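Gallery: Folding at Home, the Towel Set

Welcome to the gallery page for the folding part of our work at Gernine! We have been promising to put something up since November, and people who visited us in Govcombe kept asking what the demonstrations look like when they are gathered in ordinary homes and not in our own lab, so we finally sat down one evening with a large pot of tea and started sorting.

A little background first, for anyone who has wandered in from the main site. The project is called Delaunay, and it asks a fairly plain question: if a robot arm is going to learn how to fold a towel, how much does it matter where the towel was folded while the lessons were being collected? Our first set came entirely from one bench with one gray mat and very good lighting. The policy we trained on it folded beautifully on that bench. Then we moved it to a kitchen table with a checked cloth on it and, well, it pinched the cloth. Over and over. (We have a video of this that will not be going on the website.)

So for the second set we went out to people's houses with hand-held grippers and asked for whatever table was there, with whatever was on it. We collected 900 demonstrations that way, all of them folding, with towels, napkins and dishcloths in all sorts of colors. The people doing the folding were told to take their time and to work the way they would at home, and I think you can feel that in the recordings. Some of them fold in thirds, some in halves, and one household had a method with a twist in it that none of us has managed to copy.

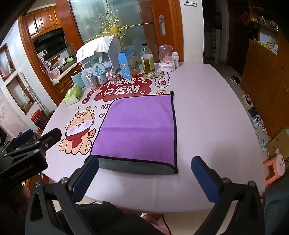

Purple microfiber towel on a pink cartoon table cover, seen from the hand-held gripper. The dark gray band is on the near side, with the open jaws just in front of it.

I am especially fond of the busy tables. A printed cover like the one with the little dragon in the red scarf is a hard thing for a model to look past, with all those bright edges and bits of lettering competing with the one edge it needs to find. The clutter along the back helps too, in its own way. Tissue boxes, cups and bottles give the model plenty of things that are not towel, and it has to learn to leave them be. When we went through the home recordings we tagged each one by how patterned the surface was, and tables like this went into the group we call "loud."

The loud group ended up being the most useful part of the whole collection, which surprised the half of the team that had wanted to leave it out. We trained one policy on the bench recordings and another on the home recordings, using 80 demonstrations for each so that the comparison would be fair, and then tried both on a table neither had seen. The bench policy finished 2 folds. The home policy finished 9, and most of its misses came late, on the last crease, where the towel is thick and the pads have trouble getting a clean hold of all the layers at once.

That last crease is where we are spending our time now. We have been trying softer pads and a slightly slower close, and there is a sister set named Bukumari, made up of nothing but thick bath towels, that should tell us whether the trouble is in the grip or in the seeing. My own money is on the grip, but I have been wrong before and have bought the cakes to prove it.

A warm thank you to every household that cleared a bit of table for us, and to those who fed us as well. If you would like to use the recordings in your own work, the request form is on the Delaunay page, and we try to answer within the week.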